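## Part 2: Hanging your Stodon roman shade

Okay, you've unpacked everything from Part 1 and the shade has been lying flat overnight (please tell me it has). Now we get to put it up! I've hung more of these than I can remember, in my own place and in customers' homes, and the steps below are the order I use myself.

Updated Sep 24, 2021 to cover the new Gronar headrail. If your headrail has a round end cap instead of a square one, you have the old style and you can skip step 6.

**You'll need**

- a drill with a small pilot bit
- a screwdriver (don't use the drill to drive the last few turns)
- a pencil and a level
- a step stool that doesn't wobble
- the little bag marked Grube, which has your brackets, screws and cord cleat
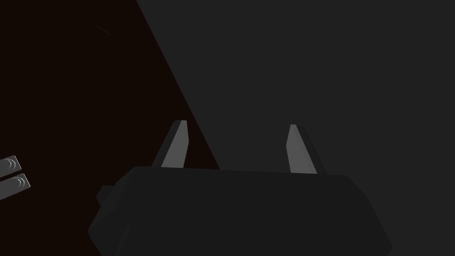
### Inside mount or outside mount?

You picked one of these when you ordered, and it's printed on the tag sewn into the back hem. An inside mount shade sits within the window opening. An outside mount shade covers the trim or the wall around it. Check the tag before you drill, because an inside mount shade is cut a hair narrower than the number you gave us and it'll look skimpy hung outside.

### Putting up the brackets

1. Hold the headrail where you want it and make a light pencil mark at each end. An extra pair of hands helps a lot with the wide sizes.
2. Set the headrail down somewhere clean. Measure in 3 inches from each mark and make a second mark. Those are your bracket spots.
3. Lay your level across the two bracket marks. Go by the level and not by the window frame – old windows lean, and a shade hung to match a leaning window will pull up crooked every single time.
4. Drill your pilot holes. If you're going into drywall with no stud behind it, use the plastic anchors from the bag and tap them in until they're flush.
5. Screw the brackets on with the open side facing you. Snug, not cranked down.
6. Gronar headrail only: slide the metal clip on the back of the rail to the left until it lines up with your left bracket. It's stiff the first time. Push with your thumb and it'll go.

> **Caution:** The anchors in the bag are for drywall. For plaster, brick or tile, please get the right ones from a hardware store. A lined shade in the widest size is heavier than it looks and you don't want it landing on anybody.

If you've got a third bracket in your bag, it goes in the middle. We pack one with every wide shade. Put the two end ones up first, then run a string between them and set the middle one to the string. 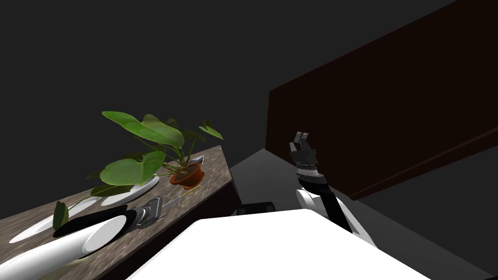 Now for the fun bit, which is clicking the rail in.

7. Tip the front edge of the headrail up into the brackets, then push the back edge toward the wall until you hear a click at each bracket. Give it a gentle tug. If one end drops, it wasn't in, so take the whole rail down and start that step over.
8. Snip the two cotton ties holding the folds together. Scissors only, please, and keep the tips pointed away from the fabric. I once opened a tie with a box cutter and ended up sewing a whole new bottom panel.
9. Lower the shade all the way and let it hang for an hour before you raise it. The linen ones like a bit longer.

> **Note:** Creases across the front are normal out of the package. Most drop out by themselves. For the stubborn ones, hold a steamer a few inches off the *back* of the shade and work from top to bottom. Don't let a hot iron touch the lining, it'll go shiny and it won't go back.

### The cord and the cleat

Please don't skip this one, even if there are no kids at your house. Kids visit.

10. Screw the cleat to the wall or trim beside the window, as high up as you can comfortably reach.
11. Raise the shade and wrap the cord around the cleat in a figure eight until there's no loose loop hanging.
12. Move any crib, bed or chair away from the window so a small child can't climb up to the cord.
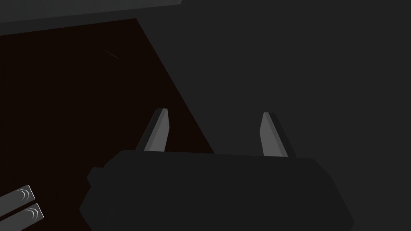 ## Troubleshooting

**One side goes up faster than the other.** Lower the shade all the way, find the cord on the slow side and feel for a knot or a twist behind the first ring. If the cord's fine, loosen the orb at the bottom ring, take up the slack and tighten it again. Small changes, then test!

**The folds stick out in front.** They need training. Raise the shade, tidy each fold by hand, tie it loosely with a strip of soft cloth and leave it up for a couple of days.

**It won't stay up.** The cord lock is probably dusty from the drilling. A quick puff of canned air usually sorts it out. If it still slips, that's a faulty lock and I'll send you another headrail.

**The bottom edge waves.** Check that the weight bar went all the way into its pocket. It should stop just short of the stitching at both ends.
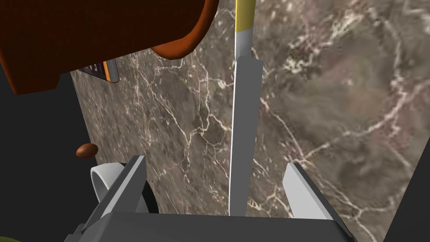

If you ordered the Ploltavon blackout lining, you may see tiny pinpricks of light along the stitch lines on a sunny morning. Every sewn blackout shade does this. Dabbing a little clear fabric glue on the back of the stitches cuts it down, but try one stitch first and let it dry before you do the rest.

### Spare parts

Quote the part number when you write and it'll get to you much faster:

| Part | Number |
|---|---|
| Bracket, square | 300 |
| Cord cleat with screws | 525 |
| Gronar rear clip | 3573 |

Lurdes Mendes handles the parts orders and she'll want the width from your hem tag too, so have it handy. If you've cut the tag off (I know, it itches at you every time you see it), measure the headrail from end cap to end cap and send that number.

Cleaning and taking the shade down for washing are in Part 3. Until then just dust it with the brush on your vacuum, turned down low.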